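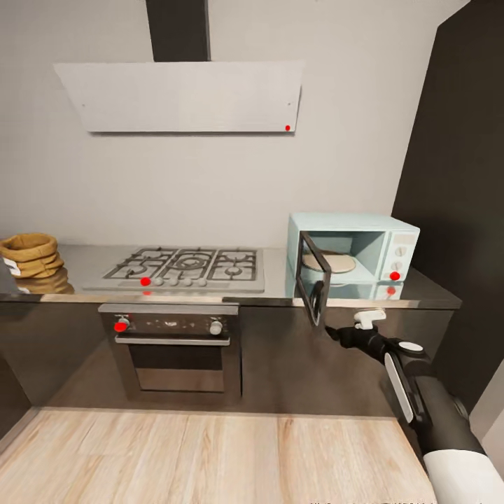

Lelstead opens its robot kitchen to visitors

Posted December 31, 2020

People who signed up for the winter open day at the Driltow workshop in Lelstead spent the afternoon watching a robot arm at work in a kitchen that exists only on a computer. The session was run as an online visit, with the simulator shown live and staff answering questions as it went along.

The kitchen is a computer model with a gas cooktop, a built-in oven, dark cabinets and a pale blue microwave. The arm is a model too, black and white with a two-fingered gripper. The job chosen for the visit was moving packets of food between the worktop and the microwave, and visitors could switch between several views while the arm was moving.

Driltow has held an open day at Lelstead before, but those were walks round the workshop with a talk at the end. This one drew 364 bookings, more than the building could have held. Each booking was good for one household, and the organisers kept the sound off for everyone except the person asking a question.

The afternoon began with a short talk on Fandero, the simulator the workshop has been using since May. A run in Fandero can be stopped at any moment, set back to its start and tried again with the objects in other places. Staff did this a number of times during the visit, often because someone had asked to see a movement again from a different side.
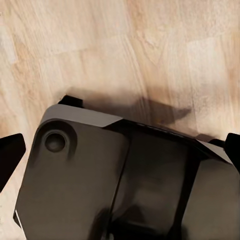

Much of the talk was about how little an arm can take for granted. A person reaching for a bag on a worktop hardly thinks about the edge of the counter or the door standing open beside it. The software has to allow for both, and for the width of the gripper as well. Soft packaging is harder again, as it has no fixed shape to plan around – a point that came up more than once in the questions.

Visitors were shown the list of tasks the workshop uses for its own tests. It includes opening and closing doors, turning knobs and putting things away in cupboards. The microwave task is number 2078 on that list. The numbering starts at 2000, staff explained, so that the kitchen tasks are not mixed up with an older set done on a plain table.

One viewer asked why the arm paused before going near the microwave. The reply was that the speed had been turned down for the visit, so that people watching on a slow connection could follow. Another wanted to know whether the same program could be put straight on to a real arm. Staff said it would need more testing first, and that contact between the fingers and a crumpled bag is one of the things a simulator gets only partly right.
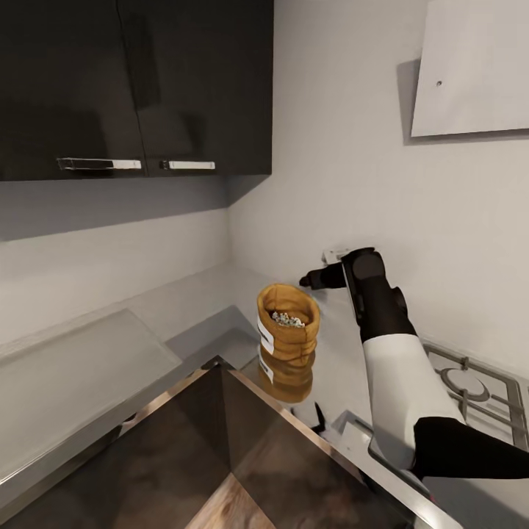

Questions also came in about cost, noise and what happens if somebody walks into the kitchen while the arm is moving. On the last of these the answer was short. There are no people in the simulated kitchen at present, and work on that has not been planned. A question about washing up got much the same answer.

The second half of the programme was given over to the Azevedo room, the part of the workshop where the physical equipment is kept. It was covered by a talk with slides, as the room was closed for the holidays. Schools that had asked for a separate session can still have one, and a form for this has been sent to everyone who booked.

The visit ran over its time, mainly on account of the questions, and the final run of the microwave task was started with most of the viewers still connected.
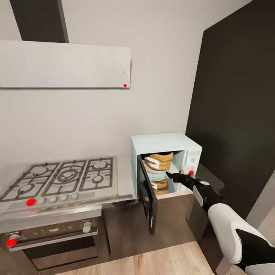 Frauke Hellwig said that she would have liked to see more of the attempts that go wrong, and asked for a longer session next time with fewer slides. She added that being able to change the view had been useful – "at a normal open day I would have been standing at the back".

The next open day is planned for May, in Hall 3 at Lelstead if visitors can be let in, and online if they cannot. Booking has not yet opened. People who took part this time will be told by email, and others can ask to be put on the list through the contact page.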